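Parts on the Tray: A Conversation With Cengiz Yurt on Refurbishing Servers

For institutions that operate older computing equipment, refurbishment is often a question of budget before it is a question of technique. Cengiz Yurt, who oversees the server bench at the Cumumex workshop in Illberg, prefers to begin with the table.

"People ask me about processors and memory," he said. "I would like them to ask where the screws go."

The workshop received 264 tower servers from regional offices last year and returned 102 of them to service. The remainder were taken apart for usable components. Mr. Yurt joined the bench after several years in equipment storage at Tirnivthorpe, and he credits that period with his interest in how parts are held between one machine and the next.

"In storage, a memory module was in a bag, the bag was in a box, and the box was on a shelf," he recalled. "On the bench it was suddenly lying on its own beside a coffee cup. I found that difficult."

His response was a set of printed trays in which each component has its own position. The first version, drawn with his colleague Jaanus Petrauskas, was abandoned after 3 weeks when the card slots proved too shallow. The present design has remained in use since June.

Asked whether a bench of this kind could be arranged more cheaply, Mr. Yurt said that it could. "Foam works. A baking tray with dividers works. What matters is that the empty places tell you something."

He is particular about sequence. The chassis is laid on its side before any part is brought to it, and the socket is inspected under a lamp. The processor goes in before the memory.
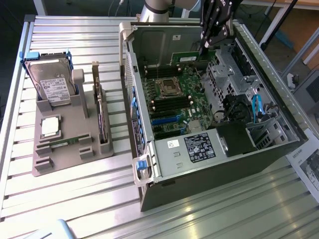 "A drive I like to keep upright, in its caddy, with the label where I can read it," Mr. Yurt continued. "The processor stays flat with the metal side up. Expansion cards stand in a tall slot, so I can take one by the bracket and leave the contacts alone."

The slotted aluminum table was a later decision. Mr. Petrauskas had argued for a rubber surface, which he still considers kinder to a case. Mr. Yurt wanted rails to which a fixture could be bolted. The two men have agreed to keep a mat for laptops.

A second bench is planned at Vanags, where staff will begin with memory upgrades. Mr. Yurt intends to send them the tray drawings and a short written procedure, presently two pages long. Mr. Petrauskas has asked for it to be one.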